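Robotik-Praktikum Urham, Handout zu Einheit 5
Vormachen per Teleoperation

In Einheit 4 wurde der Arm von Hand geführt. Für zweiarmige Aufgaben reicht das nicht, weil eine Person kaum beide Arme gleichzeitig sauber bewegen kann. Wir steuern deshalb über die Leitarme und zeichnen mit Voyle auf. Gespeichert werden Gelenkwinkel, Greiferöffnung und die Bilder der Handgelenkkameras.

Übungsaufgabe ist der Umgang mit Eiern und einer Eierablage. Ein Arm hält das Ei über dem Tisch, der andere bleibt mit offenem Greifer vor der Ablage. 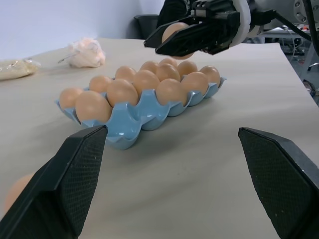 Ablauf einer Aufnahme

1. Beide Arme in Grundstellung fahren, Aufnahme starten.
2. Greifer langsam schließen. Sobald das Ei gehalten wird, nicht nachdrücken.
3. Pausen kurz halten, sie werden sonst mitgelernt.
4. Fehlversuche markieren, nicht löschen.

Jede Gruppe gibt 100 Aufnahmen ab. Mit den Daten der Vorjahre stehen dann fast 400 für das Training bereit.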